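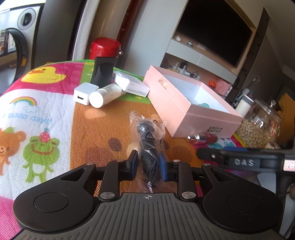
My turn on the gripper

Print this post | E-mail this to a friend

So I finally got along to the Trornine open day, after Hamdia Tilahun had been at me since December to go and see what she does all day. I was expecting a big shed and a safety vest. What I got was a table with a cartoon cloth (there's a frog in a party hat on it, my favourite) and a whole jumble of bathroom-cabinet bits to practise on.

The job is packing and sorting, done by hand with grippers you hold yourself, so the robots have something to learn from later. You squeeze, the two blue pads come together, and you try to get hold of whatever you've been told to get hold of. Sounds easy! I used to do a crane machine every week at the bowling club, so I fancied my chances. Hamdia reckons a good operator gets through 260 pick-ups before lunch. My score for the session was 84, and Jabari Makori, who was on the other table, got 85 and has already told everyone we know.

The things in plastic bags were the worst. You think you've got the object and you've only got a fistful of wrap, and then it slides off and you start again. I had three goes at one of them before Hamdia showed me to come in lower and slower.

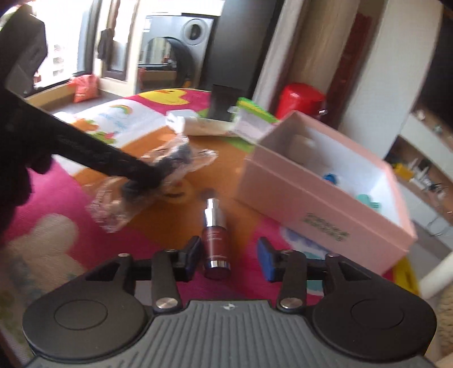

Cosmetics I was much better at. They're small, but they've got a decent hard shape to them, and the open pink box gives you something to aim for. By the end I'd stopped looking at my hands altogether, and my forearms were killing me (still are, a bit).

There was a talk afterwards about the Skokosix software, most of which went over my head, and a very good lamington. They're running another one at Birhane in spring and I've put my name down. Jabari's coming too, worse luck.

Filed under: Days out, Gadgets & gizmos

Recent posts
The Paltora bread maker, one month on
Grey water and my poor lemon tree
Mum's old sewing table gets a new colour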